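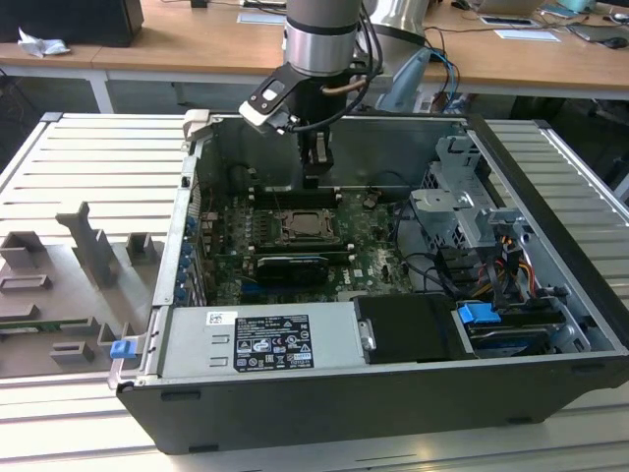 Can a robot take memory and drives out of retired office computers yet?

Posted by Encombe Facilities Desk, 5 Feb 2025

Our organization will retire 587 desktop towers in June. We would like to know whether a robotic arm can perform the teardown without a technician at the bench. The parts to be recovered are the memory, the graphics card and the hard drive. Please state whether your reply is based on direct experience.

Skulteo Repair Cooperative

Our reply is based on direct experience. An arm can be taught to remove memory modules from one model of case, held in the same position each time. Latches are manageable. Cables are the principal difficulty, as they rest differently in every unit and frequently cross the part to be lifted. In our June trial, the arm completed 46 of 100 towers unassisted. A technician finished the others and opened all of the side panels beforehand. Members should budget for staff time accordingly, and should confirm how many case models are in the lot before requesting a quotation.

Rivadeneyra

No. A person with a screwdriver does one in nine minutes. Same with folding laundry, they have been promising that for years.

Grernthorpe Reuse Office

We concur with Skulteo regarding cables. We would add that drives must be logged by serial number before they leave the bench, whether the work is done by hand or by machine. Our office continues to remove them by hand.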